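Clenum Two-Arm Teaching Kit — bench version

Home > Teaching by hand > Two-arm kits > Clenum

In stock. Leaves the Skutetus warehouse in 2 working days. Page updated September 22, 2024

What it is
Kit for showing a two-arm robot a bench job by remote control. You move the hand controls, the arms copy you, Clenum records the lot. Then play it back, trim it, keep it or bin it. No coding for the basic stuff. Works with arms you already have if they're on the Bekach list (link at foot of page), otherwise ask us first please.

What's in the box
Pair of hand controls, left and right, marked on the grip
Foot pedal — press to start, press again to stop
Clenum recorder unit, mains lead, network lead
Bench fingertip pads, green, spare set included
Quick card and full manual (manual is also a download)
NOT included: arms, table, baskets, labware

Storage
Recorder holds 1000 takes before it asks you to clear some out. A take is one go at the task, start to finish. Copy them off to any ordinary drive. If the recorder is full the pedal light goes red and nothing gets saved, so do keep an eye on it.

Picking a first task
Start with something short. Pouring and funnel jobs are popular with school labs and teaching benches, plastic ware only untill you trust your own hands on the controls. Water with a drop of food colour is fine for practice. Get a person to do the job by hand first, at the same table, same kit, so whoever is driving knows where the wrists go. Then drive it.

Funnel and flask task, by hand and with the arms: 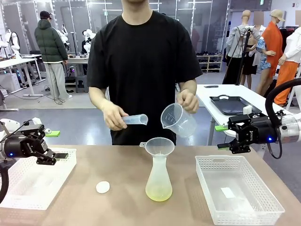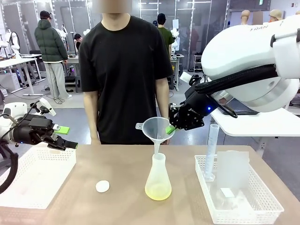
Gunawan wrote in to say the funnel was the hard bit for them, not the pouring, and could we please put that on the page. Their first takes were all squeezed too hard, the funnel kept popping out of the neck, and things only settled once they had turned grip strength right down and slowed the left control to match the right. They'd also like a longer pedal lead. Fair point, longer lead is on the way, ask when you order.

Grip settings
Soft, middle, firm. Soft for thin plastic. Firm will mark it. Setting is per hand so you can have one soft and one firm, handy when one side holds and the other side does the fiddly part. Change it between takes, it won't let you change during.

Speed
Arms follow at the same speed as your hands unless you turn the follow dial down. Half is good for beginners. Playback speed is a seperate setting, don't mix them up — most support calls are this.

How many takes do I need?
Depends on the job. Our own funnel set is 106 takes, free to download once the kit is registered. Move things a little between takes, flask a bit left, basket a bit back, or the robot only learns the one spot. Bad takes: mark them with a double press on the pedal. Keep a few where you fumble and recover, they're useful.

Setting up
Arms bolted down first. Controls at elbow height. Clear sight of the table, you will be watching the fingertips all the time. Keep cables off the tabletop if you can. Stop button where your helper can reach it. Nobody's hands in reach of the arms when the pedal light is on.

Care
Wipe pads with a damp cloth. No solvents. Change them when the ridges go smooth. Controls can go in the case with the straps done up, don't wrap the leads round the grips, it kills them.

Known problems
Left control drifts after a long session: park both controls in the cradle, hold the pedal down till it beeps.
See-through plastic is hard to judge on a small screen. Stand at the table or use a bigger one.
Recorder software from before May won't read the new pads, update first.

Ordering
Part no. 706. Spare pads and pedals sold singly. Schools can order on invoice. Returns accepted unused, in the box, with the quick card please, people keep forgeting the quick card.

Downloads: manual / quick card / Bekach arm list / funnel set (registered kits only)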